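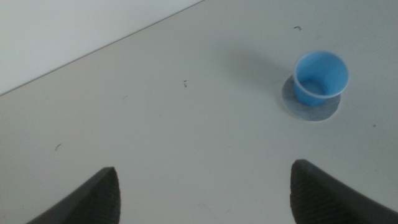

Court diary: August, bail by video

Got to Fitmont courthouse at 8.40 and stood outside with everyone else until the doors opened at nine. One of the two scanners was off again. By the time I had my belt back on, the list was already up on the screen and people were crowding in to find their names, which are in type so small that a bloke next to me was holding up his phone and zooming in.

I had come to watch the new bail link. Since the start of the financial year, anyone held overnight at the Siregar remand centre has been brought before the magistrate by video instead of being driven in. The centre's brochure says this "keeps families connected and hearings on time". I have now sat through three mornings of it and I would like to meet the family that feels more connected.

The 9.30 hearings started at 10.05. The first man up had no sound. We could see his mouth going. The clerk rang Siregar, somebody at the other end walked into view and leaned across him, and then we had sound but it came half a second late, so he and the magistrate kept starting to talk at once and both stopping. She was patient, I'll give her that. His lawyer had spoken with him for eight minutes beforehand, over the same link, in a room with a glass door. I know it was eight because she told the court it was eight, in a tone I would call dry. Bail refused.

His mother was two rows in front of me. When he used to be in the dock, or when men like him did, she could have caught his eye. This morning the camera in the courtroom was pointed at the bench. She waved at the screen anyway. I don't believe he had any idea she was there.

Second matter, adjourned, papers not received. Third matter, adjourned, wrong papers received.

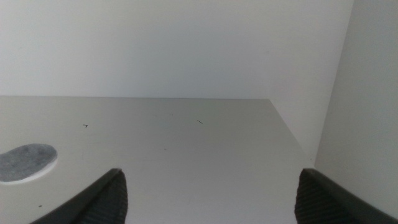
Gripper fingers over the tabletop, August.

Then the fourth, Eduardo Bañez, who gets a longer entry because of what his hearing showed about the ankle monitors. He isn't in custody. He was charged in autumn over a break-in at a hardware warehouse, says he was home asleep, and has been on bail since with a Feteo bracelet and a curfew from 8 at night. He was in court in person, in a suit jacket that didn't match the trousers, with a folder.

The police wanted his bail revoked. According to the Feteo report he had left his address 80 times in one month, always after curfew, and always for less than a minute. The prosecutor read this out as though it spoke for itself. Eighty times! I wrote the number down and underlined it, and then I sat there trying to picture a man doing it. Out the front door, into the road, back inside, several times on some nights, for a month, with nobody at home or next door noticing.

His lawyer had a map. The bracelet had him standing in the middle of a creek on at least one of those nights. She asked the officer whether anyone had gone out to look at the creek. No one had. She asked whether anyone from Feteo was available to explain how the device works out where it is, and the answer was that the company provides a certificate. The certificate says the device was working. I have been reading these certificates for two years and have not yet come across one that says the device wasn't.

Bañez opened his folder at this point and the magistrate told him, kindly enough, to let his lawyer do the talking. He closed it again. I asked him in the corridor later what was in it. He'd kept a notebook by the television and written down the time whenever the bracelet buzzed at him. Page after page, blue biro, with the name of whatever program was on. He had also rung the help line every night for the first fortnight, and stopped when they told him that too many calls could be noted on his file.

Bail was not revoked. It wasn't fixed either. He has to come back in three weeks with the same bracelet on the same leg, and if it puts him in the creek again between now and then he can be picked up for it. The magistrate said she had "some concerns about the data". I'd have liked her to have a few more of them.
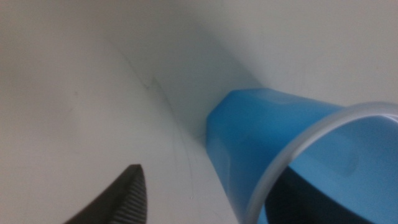 Sukitz Court Watch - Fitmont hearings team

Lunch was a pie on the steps. The woman whose son was refused bail was on the bench by the bus stop, on the phone to Siregar trying to book a visit, and from what I could hear she was being read a web address. She said she didn't have the internet on. They read it to her again.

Afternoon session was mostly fines. One was for $906, made up of a $210 ticket for riding on a train without a concession card and everything that had been added to it while the letters went to an old address. The young fella said he'd moved. The court said he should have told them he'd moved. He asked how he was meant to know they were looking for him, and I thought that was a fair question, and it was not answered. He's on a payment plan now, twenty dollars a fortnight.

A man from the court's service improvement office came and sat near me for the last half hour and was quite friendly. He wanted to know if I'd noticed how much quicker the mornings were going with the link. I said I had the start times written down if he wanted them. He said they measure it from when the matter is called on, so a late start doesn't show up. I asked whether a hearing with no sound counted as a hearing. He said he'd have to check - he did write it down, or he wrote something down.

I don't think anyone in that building is wicked. The clerk who rang Siregar was run off her feet and still found a chair for an old man with a stick. But I keep being told that things have got better by people who haven't sat in the back row, and I'm less inclined to take their word for it each time I go.

Home by 5.15. Need to ring the lawyer about the creek map and whether we can have a copy. Also new batteries for the hearing loop receiver, ours is dead and the court says theirs is on order.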